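Webhook fires twice, every order logged as a duplicate

Asked by Orsolya Kozma, Mar 31, 2024

I have a small Node app on Stilwood that takes booking webhooks and writes them to a table. Lovely little thing, until last night, when 190 bookings became rather more. Same payload, same ID, 11 seconds apart. My logs say I returned a 200 both times. What am I missing?
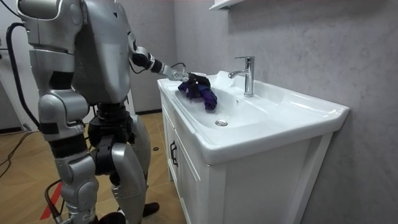

Robot reaching into a bathroom basin

2 answers

Kristóf Bíró
Have you tried restarting it?

Eirini Vrettos (accepted)
You send the 200 after the database write, I'd bet. If the write is slow the sender gives up waiting and tries again, and your log cheerfully records two successes. Reply first, put the job on a queue, then do the work at your leisure. Also put a unique index on the event ID, as retries will reach you sooner or later whatever you do.

Comment from Orsolya Kozma: It was after the write. Index added, queue tomorrow. I did also restart it, Kristóf, for morale.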